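Visit report: Hestum shared workshop, cable routing bench
Last updated: 25/03/2022

Hestum is a members' workshop on the Ovolgate estate, in the unit behind the tile warehouse. Parking is on the street. I went to see the two-arm bench that a group of members has been building since last June, having read their build log and doubted parts of it.

The bench is meant to do one job: dress cables onto small frames made of aluminum extrusion. The frames go into a plant watering controller the group calls Filport. Fitting ties by hand takes longer than bolting the frame together, so the group started with the ties. Total spend to date is $1,421, including one gearbox that was stripped and replaced. The arms have black grippers with wedge fingers, and the joints are driven by hobby-grade servos. Nothing on the bench is fast. I was told to expect 200 seconds per tie on a good run, and that the log counts only good runs.

Work is done over blue cloth, with one camera near the gripper for the close work. The step I was most interested in is getting the cable through the tie before the tie is pulled tight. The mount sits on the front of the upright, just under the corner, and the loop is left wide. 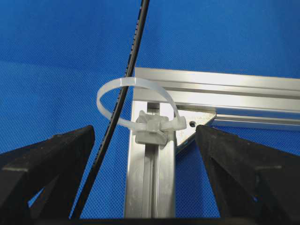 CABLE HANDLING

A translucent white tie on blue cloth is easier to pick out than I expected, though the group reports trouble when the overhead lights are at full. They now run them at 60 percent. The bright line along the top of the extrusion is still a nuisance, and the log suggests matte tape. I would try moving the lamp first.

The size of the loop matters more than the accuracy of the arm. A wide loop gives the black cable room to hang where it wants, and the pull can come later as a separate move. The cost is that the tail may end up pointing at the bracket, and the second arm then has less space to reach it. The group has tried ties from two suppliers. The stiffer ones hold their shape better but are harder to start in the head.

Fingers are printed, according to the log, and are treated as a wear part. The triangular cutouts save material and let the camera see a little of what is behind. I asked for the print files and was pointed to the shared drive, where the newest version is in a folder named "old."

For two-arm work the frame stands upright and the grippers come in from opposite sides. Reach is the limit. Both arms have to meet in front of a fairly small frame, and the trailing cables need slack without dropping into the work - a strap on the arm takes care of part of it.
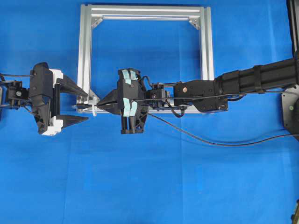

Awasthi, reading a draft of these notes, objected that I make too much of reach and that the real limit is grip force. A closed wedge will hold a thin part well enough in line with the fingers, but it lets the part rotate as soon as there is a side load. The next fingers will have a shallow groove near the tip. I accept the point, with the reservation that a groove fixes the part diameter.

Still open when I left: a tension setting for the final pull, and a way to trim the tail. Trimming is done with hand cutters for now.

Contact: visits desk, Hestum workshop, Ovolgate | Copyright Hestum members | Back to top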